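Gallery: simulated views, spring round

Friday, April 23, 2021
Page by Bushra Ghumman

Menon is the simulator we use to train and test the grasp planner at Gremthorpe. I have been asked to put up something from it that shows how the software sees its work. Fine. I would ask anyone looking to keep one thing in mind, namely that a render that pleases a person says very little about what a planner will do with it.

The claim made for Menon in February was that a policy trained only on its renders would move to the real arm with little fuss. Olumide Nwachukwu wrote the claim down and, to his credit, has also written down each time it failed. The training set stands at 2000 episodes. I have gone through 300 of them by hand, one step at a time, and I trust the set less than I did before I started.

Some of my doubts are dull ones. The lighting is the same handful of presets, shuffled. Shadows fall the way the renderer likes them, soft at every edge, and the contact model treats each touch as if both parties had agreed to it beforehand. Warrick Quinlan thinks randomising the colours will cover most of this. He may be right about colours. I don't see what it does for contact.

Then there is the scoring. Pradgate, our test harness, marks an episode as good if the object ends up above a set height. It has no opinion on how it got there. We have had passes where the object was wedged between a finger and the wall of the bin and came up by friction alone, and they sit in the results table looking just like the others. Abdelghani Ait Ali has a patch that checks for two opposing contacts. It has been waiting for review for longer than I would like, and I have said so in the usual place.

The number people quote is a success rate of up to 80 per cent. I would like to see the words "up to" read aloud each time.

What I would want from a gallery like this is a look at the awkward views, the ones the perception module has to turn into a position and a confidence. The confidence is the part I argue about. It hardly drops when the view gets worse, and a module that is as sure of itself at close quarters as it is at arm's length has probably not been taught to doubt. 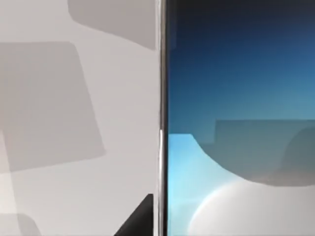 Close range is where the segmentation step earns its keep or doesn't. Bristico, the labelling tool, will put an outline on anything you give it, and the planner takes the outline at its word. I'd accept the thin silver strip down the middle, as it is the only sharp line on offer. The soft grey shadows to the left of it are another matter, since a shadow with a fairly clear side makes a very tempting object. So does the big white curve at the bottom right. I can't name it with any certainty and I would want the software to admit the same. Wajid Sial is adding an "unknown" class so that it can. Until that is merged, please don't use close views in slides about accuracy.

Comments to me, or on the Menon board under perception.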